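Can a robot arm clear a table yet, or is it still too early?

Home Automation Help > Kitchen and cleaning

Posted by Shirin Ranjbar

I look after the break room in a small workshop. Every Friday at the end of the day the table is covered in drinks bottles and cups, and somebody has to sort them into recycling and washing up. It's a dull job and it always falls to the same two people. My manager has seen videos of robot arms doing this sort of thing and has asked me to find out whether we could have one by January.

I'm not after anything clever. It would have to pick up one bottle, put it in the right bin, then pick up the cups and put them on a tray. The arm would be bolted down at one end of the table.

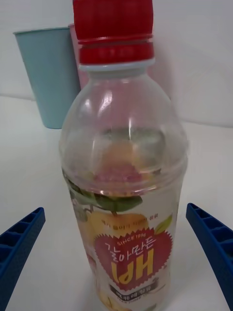
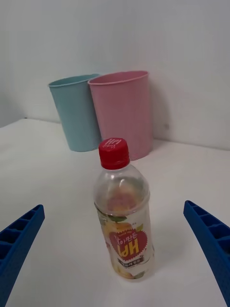
A clear plastic bottle with a red cap, and two cups behind it.

Amirhossein Bakhtiari thinks that picking up a plastic bottle was sorted out years ago and that the cups will give more trouble. Is he right? And is there anything we could buy now that would do the whole job without one of us standing next to it?

Our budget would be 2232 pounds at the very most, and I'd rather spend less.

Hooman Nikzad

He's half right. Picking up one upright bottle from a clear table is something a cheap arm can learn to do fairly well. Doing it every time, with whatever people happen to leave behind, is still hard.

Clear plastic is awkward for a start. Depth cameras often see straight through it or get confused by reflections, so the arm may think the bottle is further away than it is. A printed label helps a lot, and so does a coloured cap. If I were setting it up I'd have it grip on the label and I wouldn't bother with the shoulders at all.

Then there's weight. An empty bottle is light and tips over if one finger touches it before the other. A full one needs a firm grip, and the same grip will crush the empty one. People can tell which is which as soon as they touch it. A basic gripper can't, unless you add some sort of force sensing or use soft fingers that bend around the thing they're holding.

Cups are easier than people expect if they're standing up and have some space round them. The tapered kind can slip down through the fingers if you grab too low, so go for just under the rim. Two cups close together are a different matter. The arm has to get one finger into the gap, and if there's no gap it will usually push the second cup over. You can either teach it to slide one cup away first or ask people to leave them apart.

I ran a Dastik arm on a similar job in our parts room. We recorded 1296 demonstrations by hand before I was happy with it, and it still needed a person to come and sort it out on most shifts. Nothing dramatic - a bottle lying on its side, or a crisp packet it had never seen before. It was also slow. It took 40 seconds for each item, where I'd take two or three.

So to your second question, no. I don't know of anything at that price that will do the whole job unattended. You could buy an arm and a camera and have a decent go at it as a project, but I wouldn't promise your manager January.

One more thing. Check what happens with liquid. If there's an inch of juice left in the bottom and the arm tips the bottle into the bin, you've swapped one job for another.

Enikő Bárány

just put a bin at each end of the table. we did this and it was fine

Ghazal Hassanpour

I agree with most of what Hooman says but I'd add something about the table itself, as it made more difference for us than the arm did.

We tried the Jesurano kit and then the Akirov one, and neither was any good until we changed the layout. A plain top in one colour, a plain wall behind it and the same lighting all day. After that the cheaper of the two was usable. When somebody moved the lamp it went back to missing things, and we had to record more examples with the lamp in the new place.

If you do go ahead, start with bottles only and leave the cups to be done by hand. Get it working with one kind of bottle, then add a second kind, and keep a note of what fails. Ours failed mostly on putting down, which surprised me. It would pick up the bottle properly and then catch it on the edge of the bin. A wider bin fixed that for very little money.

Also ask the supplier about spare fingers. We got through 3 sets, and the wait for replacements was longer than the wait for the arm.

Shirin Ranjbar

Thank you all. I've passed this on and said it would be a project and not a purchase. He wants to think about it. In the meantime I've ordered a second bin.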